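Budgeting for a two-arm bench cell: working out the list before you ask for quotes

Filed under: Planning, Purchasing
Written by Hjørdis Tveit, checked by Helge Hellström

This page covers the order in which to work out what a two-arm bench cell will cost. It assumes the room is already agreed and that somebody has signed off on the idea in principle. It does not cover safety assessment, which has its own page.

Step 1. Write the task list first

Put down every object the cell will have to pick up, hold or turn, with its size and weight. Add the hand tools. Leave software out for now. The Clustwood job was quoted from a task list that mentioned boards and connectors but no tools, and the quote had to be done again in February.

Step 2. Choose the end effectors, then the arms

Work from the fingertips back. The weight of the hand comes off the payload of the arm, and so does the weight of whatever the hand is holding. An arm that looks generous on the data sheet can be marginal once a multi-fingered hand and a power tool are hanging from it.
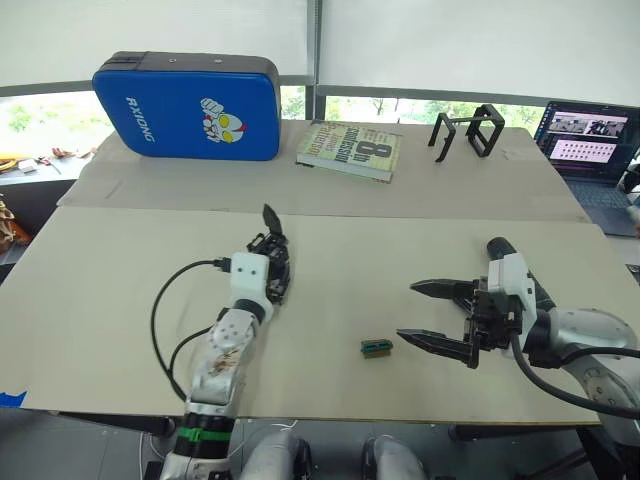

End effectors are priced per wrist, and the two wrists need not match. A parallel gripper is the cheaper item to buy and to repair, and it suits small flat parts that are always presented the same way. A multi-fingered hand earns its price where the cell must hold tools shaped for people. A mixed fit, with a multi-fingered hand on the left arm and a two-finger gripper on the right, is a sensible thing to price as a separate option. Ask the supplier to quote the adapter plate for each wrist on its own line. Siteck does this if asked; Rizzi rolls it into the arm price, so the two quotes cannot be compared until you have split it out.

Step 3. Allow for changeover

If the right wrist will carry a gripper for some jobs and a hand for others, budget for the change. You need:

A second set of wrist cables, or connectors rated for frequent mating
Spare fixing screws
Storage for whichever effector is off the arm
Time to recalibrate after each change

We entered changeover parts at 340 for the Plerkisell cell, which covered the cables and the screws but left nothing for storage. All figures on this page are in euros, before tax.

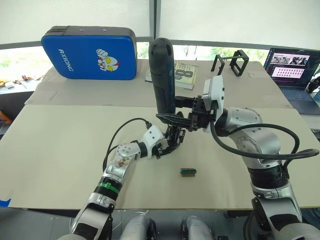
Recalibration is labour and belongs in the running budget. Keep it away from the purchase order. Randi Rustad logs it against the project that asked for the change, and this has cut down the number of changes requested.

Step 4. Price the bench and the small items

The table is usually forgotten or guessed. For Plerkisell the bench, board, clamps and cable ties came to 404. Get a flat, plain work surface that can be replaced when it is marked, and buy a spare at the same time. Cables need slack at full reach, so measure with the arm extended and order the next length up.

Step 5. Spares and contingency

Fingertips wear. Ask for the price of a single finger as well as the price of a full hand – some suppliers will only sell the hand. Hiwot Araya keeps our list of which ones sell parts singly.

For a first cell we now hold some 3115 for spares in year one. The second year can be set from what was used.

Step 6. Send it out

Send the same list to at least 2 suppliers, with the options in the same order. Request delivery times per line. Completed lists go to Solveig Moen, who issues the reference number. Quotes received without a reference are returned.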